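Surneck Home Notes
Laundry and Clothes Care

Can a machine fold it yet?

Last updated 16 Sep 2026

Readers ask whether it is worth waiting for a folding machine before sorting out the airing cupboard. The short reply is no. Washing and drying were handed over to machines long ago, but the part between the dryer and the drawer is still done by hand in nearly every home.

Flat things come first. A towel or pillowcase has four corners and lies still once it is put down, and machines can manage those slowly. Shirts are harder. Padded coats are harder again -- the filling shifts, the shell slides on itself, and the thing never lands in the same heap twice. 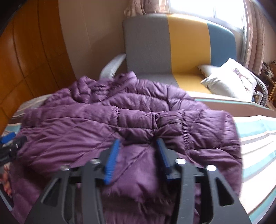

A puffer jacket needs to be taken by the cloth and not by the filling. Pinch a fold of the shell at a seam, lift, and let the weight pull the rest straight. People do this without looking. A machine has to find the seam first, and shiny nylon throws light back in streaks that are easily mistaken for edges.

Until that is sorted out, do it this way:

Close the zip and lay the jacket face down on a bed. A table is too narrow for most adult sizes.

Pull the hood out flat, then fold it down over the back.

Bring both sleeves in across the back so the cuffs overlap.

Press the air out from the hem upwards with your forearm. Wait a moment and press again.

Fold in 3 from the hem and tuck the roll into the hood, if it has one.

Do not leave it squashed all summer. We pack ours in April and take them out once to shake them. A cotton bag is better than a vacuum bag for down.

What to hand over now: floor sweeping, mowing a plain lawn, and the washing-up if you load it properly. What to keep: folding, making beds, and anything involving a fitted sheet.

See also: Drying a padded coat without lumps -- Storing winter bedding -- Is a robot mop worth the cupboard space?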